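Gripper trials FAQ

Put together by Ardalan Zarei for people borrowing the bench. Last edited 15th October. Ask if something's missing, I'll add it when I get a minute.

What are we comparing?

Two grippers. The Fasudari two-finger one (jointed links, flat tips) and the Osteo suction cup. Same arm, same camera, same bin. Only the end changes.

Why not the soft one as well?

Did it in January. Tips tore on anything with an edge. Might come back to it if Ottavio gets the thicker ones moulded.

How many picks per run?

80. Stop at 80 even if it's going well. Runs of different lengths are a pain to compare and Baltasar has to trim them by hand.

What counts as a pick?

Up out of the bin, over the wall, let go in the second bin. Dropped on the wall = fail. Dropped back where it started = fail. Two things at once = fail for now, though Houshang disagrees and he may be right.

How long do I wait before calling it stuck?

60 seconds. Then stop it from the pendant, write down what it was after, carry on. Don't poke things loose with your finger while the arm is live. Please.

Which controller settings?

Jindorine profile, the slow one. The fast profile is fine in open air but overshoots near the walls. If the arm judders on the way down you've probably got the fast one loaded, check the top line on the screen.

Can I change the grip force?

Between runs yes, during a run no. Write it on the sheet. Half of last winter's sheets have that box blank and they're no use to anyone.

Do I need to recalibrate the camera after swapping grippers?

No, camera doesn't move. You do need to reset the tool length. Forget that and the fingers go into the floor of the bin, or stop short and close on air. Both have happend.

How does suction do so far?

Good on flat faces. Toy blocks with a closed side, no trouble. Hopeless on bristles. Won't seal on studs either, so if a building block lands studs up you may as well log the miss and move on.

And the two-finger?

Better all round, slower. Long things are easy if it goes for the handle. Small round things near a wall are where it loses most of its picks, one finger has nowhere to go. Nearly 4 in every ten of those fail, on Saeed's count.

What should I put in the bin?

A mix. Something long, something round, something hollow, something lumpy. The hairbrush always goes in. After that, suit yourself: green cup, yellow block, the little teal figure, the red ball in its clear shell, the orangey-red block. Spread them out for the first run, heap them for the next.

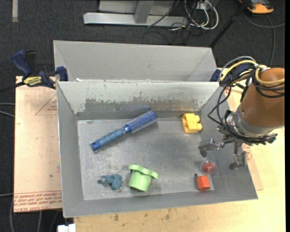 Do the bins need clamping?

Yes, both sides, where the two bins meet. Tighten before every run, they creep. A bin that's shifted by a finger's width makes every pick near the wall wrong and you'll blame the gripper.

Does the worn metal bother the camera?

A bit. Shiny patches give the odd ghost pick, arm goes down for nothing. Log it as a camera miss, not a gripper miss. Heydari do a matt liner which we've not tried yet.

Cables keep snagging, what do I do?

Leave enough slack at the wrist for a full turn, then tie back the rest. Watch the first few picks with your hand on the stop. If a loop drags over the bin wall, pause and re-tie it.

Where do the sheets go?

Scan, shared folder, gripper name first then your initials. Paper copy in the tray. Not on top of the controler, it gets warm.

Comments

Houshang D: Still say a double pick should be its own column. It's a different fault from a drop.

Ottavio Costa: Thicker tips are moulded, need a week to cure properly. Can I have the bench after Saeed?

Baltasar: Please everyone use the new sheet. The old one has no box for tool length.

Saeed S: ottavio yes, but leave the two-finger on when you're done, I've got half a set to finish

Questions to Ardalan Zarei, gripper bench | © Gripper trials group | Back to top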